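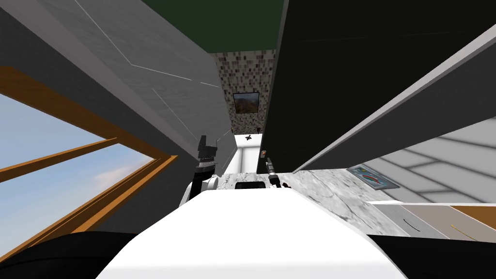
*Fig. 1: Kitchen with marble countertop and tiled wall*

# Can the Edora Carry Its Own Loan?

Project report, Intro to Real Estate Finance

I picked an apartment building for this project mostly so I wouldn't have to do another stock portfolio. The Edora is a 14-unit walk-up in Cistilstead, two blocks off the main bus line, and the class case file gave us its rent roll, a year of operating costs and a loan quote from a lender called Inga. My question was pretty simple: if the owner redoes the kitchens and raises the rent, does the building bring in enough money to satisfy the lender?

## The loan

Inga's quote is for $560,000 at 5 percent, paid down over 25 years. I built the payment schedule in a spreadsheet (twice — the first time I typed the annual rate into the monthly column and got a payment bigger than the building). The correct version comes out to $3,274 a month, or $39,284 a year.

The number Inga cares about most is the debt service coverage ratio. You take the income left after operating costs, divide it by the yearly loan payments, and the answer has to be at least 1.25. I had never heard of this before October and now I calculate it for everything, including my roommate's car.

## Income with the new rents

The plan assumes each unit goes up $155 a month once its kitchen is done. Across all the units that adds $26,040 a year. Before the increase, the building clears $22,960 after taxes, insurance, repairs and the allowance for empty units. Put those together and you get $49,000 even.

So the ratio is 49,000 divided by 39,284, or 1.247. Inga wants 1.25. I checked this a bunch of times hoping I'd rounded something badly, but I hadn't. The building misses by $105 a year!

I was kind of thrilled, to be honest, because a clean pass would have left me with very little to write.

## What happens if the rents come in slower

My instructor's note on my draft said "you assume everyone signs on day one," and fair enough, I did. Leases in the rent roll end in different months, and the owner can't do every kitchen at once anyway. I ran a second version where only half the units are paying the higher rent for the whole first year.

| | All units raised | Half the units raised |
|---|---|---|
| Added rent | $26,040 | $13,020 |
| Net income | $49,000 | $35,980 |
| Loan payments | $39,284 | $39,284 |
| Coverage ratio | 1.25 (1.247) | 0.92 |

The second column is the scary one. Anything under 1 means the building isn't covering its payments and the owner has to put in cash, $3,304 for that year. I also left the vacancy allowance alone in both versions, and I now think that was generous. Units being worked on would probably sit empty for a few weeks.
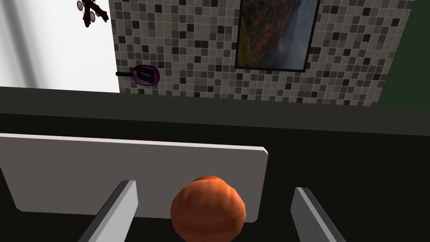 ## Comparing with Dronine Court

The case file also included Dronine Court, a similar building across town that finished its kitchens before the owner applied for a loan. I only had the summary page for it, so I couldn't rebuild the numbers, but the order of events is what interested me. By the time the lender looked, the higher rents were already on signed leases and there was no guessing. The catch is that the owner had to pay for the work out of savings, and the Edora's owner doesn't have that kind of cushion in the file.

## What I'd recommend

I'd ask Inga for a slightly smaller loan. Payments need to drop to $39,200 a year to hit 1.25, and trimming a couple thousand dollars off the balance does it. That takes care of the $105 problem but does nothing for the slow first year, so I'd also want a cash reserve set aside at closing — enough for the $3,304 shortfall plus some extra for empty units.

## Things I'd do differently

- Build the slow version first and the happy version second.
- Put the rate in one cell and link everything to it.
- Find real renovation bids. The case file had a rent increase but no cost per kitchen, so I never tested if the work pays for itself.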